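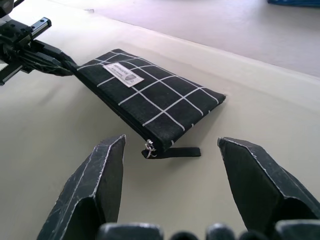 Witold Marciniak @witoldm
Pencil case update for the three of you who asked. Still on the black one with the white grid. I keep saying I'll get a nicer one and then I don't.

Witold Marciniak @witoldm
Bought it in the station shop at Skarnow in December, on the way to my sister's, with 14 minutes to kill before the train. I went in for gum!!

Witold Marciniak @witoldm
What lives in it: two fineliners, the good eraser, a 6-inch ruler that only goes in at a slant, and a glue stick I should really throw out.

Witold Marciniak @witoldm
I love a split ring on a zipper pull. You can hook a finger in it when your hands are full (mine are always full, I carry my coffee everywhere).

Witold Marciniak @witoldm
The loop at the end goes on the hook by my desk. Before that I lost my pens every single morning, ask anyone at Brzozowska.

Witold Marciniak @witoldm
Washing it: cold water, dish soap, old toothbrush, zipper open, dry it flat. Please don't put yours in the dryer. I did that to my last one and the zipper went all wavy.

Witold Marciniak @witoldm
OK now show me yours, messy ones too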